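Cardboard trays for a work table: keep them or toss them?

Started by leire_segura
Board: Desks, Benches and Tables

leire_segura
OK so I finally have a big white table to work at and I love it so much!! It's the first time I've had room to spread out since we moved. My question is about the small stuff. I've been saving shallow cardboard boxes (the kind with low sides that you can see right into) and using them as trays, and my sister says I need to grow up and buy real drawers. Who's right? I also put paper down over the part of the top I use most, and I want to know if other people do that or if it's just me.

dat_hau
Your sister is wrong! I've used box trays for six years. You can see everything, you can write on the front, and when one gets gross you recycle it and grab another. Keep the flap too if it comes off. I slide mine halfway under the box so it doesn't wander away, and then it's right there when I want a lid.

nghiavo81
Going to disagree a little. Cardboard sheds. You get that brown dust in everything, and if you spill one coffee near it you're done. I bought a set of the Hander stacking bins in July and I'm so happy with them, they wipe clean and they don't sag. Paper on the table though, yes, all the way. Big sheets, two side by side.

leire_segura
Two side by side is what I do! Do yours curl? Mine curl like crazy. 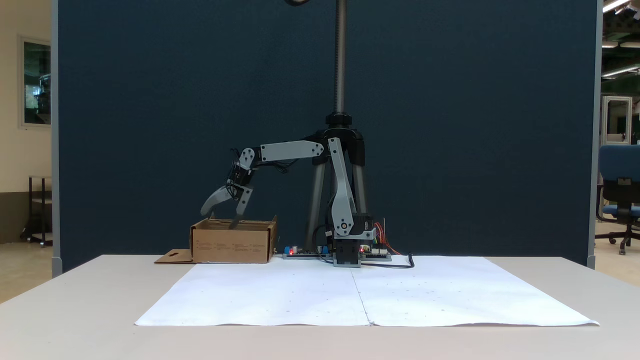
Box on the left, paper up front.

sang.vi
Ooh, I like how low the sides of that box are, that's the right kind. You can get down into it without knocking the whole thing over. And the flap is tucked under the edge like dat_hau was saying, ha. The paper is curling at the edges a bit, same as mine always does. Try rolling it the other way overnight with a rubber band around it. Works great on the stuff from the end of a roll.

dat_hau
Yes, that's a good tray! I'd leave it exactly there. If you're left-handed it's perfect, and if you're not you'll get used to it in a day.

nghiavo81
I'm right-handed and I would not get used to it in a day, lol. Trays go on the side of the hand you use. Also I'd move that black cable. It runs out across the top nearly to the paper, and that's how I once pulled a full mug into my lap. Run it off the back and clip it. The Adix clips are fine, or just a binder clip on the table edge.

leire_segura
Hmm, I'm right-handed and I still like the box on the left! I pick up with my left and do the fiddly part with my right. Agree about cables in general, I'm terrible with them.

chau_luc
Picking up with the left is how my grandmother sorted buttons and she was faster than anybody. Team left.

On the paper: how often do you all change it? I let mine go until it's covered in little specks and pencil marks, and then a fresh sheet feels like a brand new table. Best part of my month!

sang.vi
Same, once a month or so. I tape only the back corners, so I can lift the front and tip the crumbs into the trash. If you tape all four it buckles when the room gets humid.

nghiavo81
I tape all four and it's never buckled. Maybe it's the tape? I use the low-tack painter's kind.

sang.vi
Could be! Mine is plain masking tape from the kitchen drawer. I'll try yours on the next sheet.

leire_segura
You're all the best. I'm keeping the boxes, and I'm going to try the rubber band thing tonight. nghiavo81, if the dust gets to me I'll come back and ask what size bins you got.

nghiavo81
The medium ones. The small ones are useless, they don't even fit a tape measure.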